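Ceasefire monitoring needs a published clock

The January extension of the Flolthorpe ceasefire was reported as a success, and in one sense it was. Both delegations signed, the crossing at Stovham stayed open and the two capitals issued statements within an hour of each other. The text itself received less attention. It runs to 26 articles, and only one of them deals with how a reported breach is to be examined.

Article 4 says that the joint monitoring mission shall investigate "without undue delay". No period is given. In the first phase of the agreement the mission logged 984 complaints, from shelling to the movement of a single fuel lorry inside the buffer strip. Each was given a number and a receiving officer. Very few were given a closing date, and the two sides now keep separate lists of what they regard as outstanding.

An open complaint has a use for the party that made it. It can be quoted in a speech, attached to a sanctions request or offered as grounds for a reply in kind. The mission, by leaving the file open, supplies the material. Rongrong Jin made this point in her paper on the Mota line, where the same wording was used and the same backlog followed. Her remedy was a fixed period for a first finding, published in advance, with "unable to determine" allowed as a result.

The usual objection is that deadlines produce poor findings. Zhenhua Lu, who helped draft the original text, argues that an inspector refused entry to a site should not be made to write a report on it. I think he is answering a different question. A report stating that access was refused, by whom and for how long, is a finding. It is often the most useful one a mission can issue, and under the present wording it need never be written down.

Cost is a better objection. The extension provides for 100 monitors along the whole strip, including drivers and interpreters. Aiguo Pan has suggested sorting complaints by type, so that deaths, injuries and heavy weapons are examined first and administrative breaches are handled on paper. This would need no new article. The head of mission can issue it as a standing instruction, and neither side has a veto over those.

The next review takes place in March 2021 at Stovham. The agenda circulated so far covers prisoner lists, the water supply to the eastern villages and the opening hours of the crossing. All three depend on each side believing the other's account of the past months, and the mission's reporting rules are not on the list.

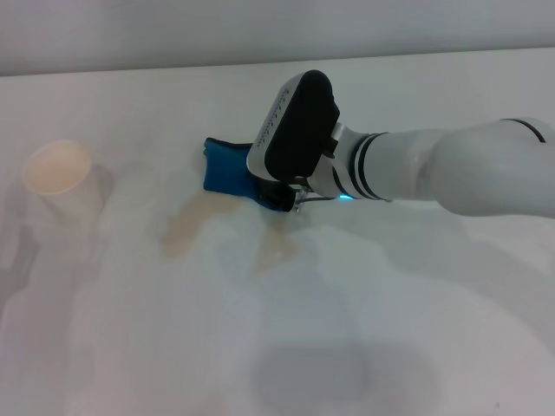

Either delegation may add an item up to the opening session. The smaller of the two has the longer list of open complaints and the stronger reason to ask. If it does, the request should be confined to the period for a first finding and the order in which complaints are taken. Wider reform of the mandate would go back to the capitals, and the last attempt at that did not return.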